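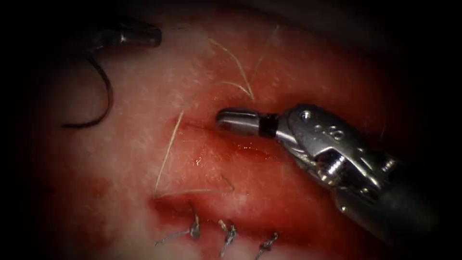 3. Reading conditions and recall of captions

3.1 Materials

Readers in the study worked through a set of eight short articles on general science topics. Each article was laid out in two versions. In the first, the figure stood next to the paragraph it belonged to. In the second, it was placed at the top of the page or between unrelated paragraphs. The text was the same in both. Articles were drawn from the Todmont reading set and edited to a length of 300 words each.

Captions were kept to one line and gave only the subject of the figure.

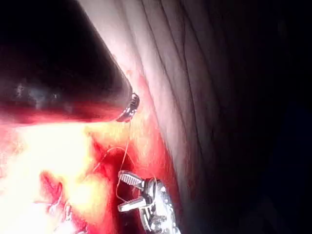 Figure 2. Instrument shaft with a metallic ring near its tip, beside pale, pinkish-white tissue.

3.2 Participants and procedure

We recruited 226 adults through two public libraries, Ratis and Moon. All read English daily. Each person read four articles in one layout and four in the other, in mixed order, on a library desktop screen. There was no time limit. After a break of 40 minutes, they wrote down what they remembered from each article - main points first, then any details.
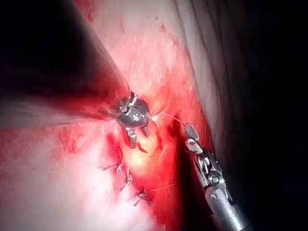 2 min read

Sleep and memory are closely linked. People who rest after learning a list of words tend to recall more of it the next day than people who stay awake.

3.3 Scoring

Two raters scored each answer against a list of main points. They did not know which layout the reader had seen. Where the scores differed, the raters met and agreed on a final value. Spelling and word order were ignored.

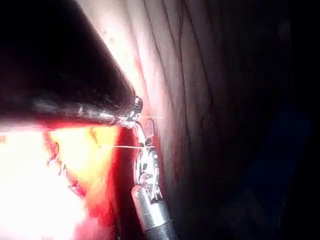
Details were scored separately, using the Zekitz scale, and were not added to the main score. A detail counted only if it came from the body text. Material taken from a caption was logged in its own column - it is reported in Section 4 along with the recall scores for each layout.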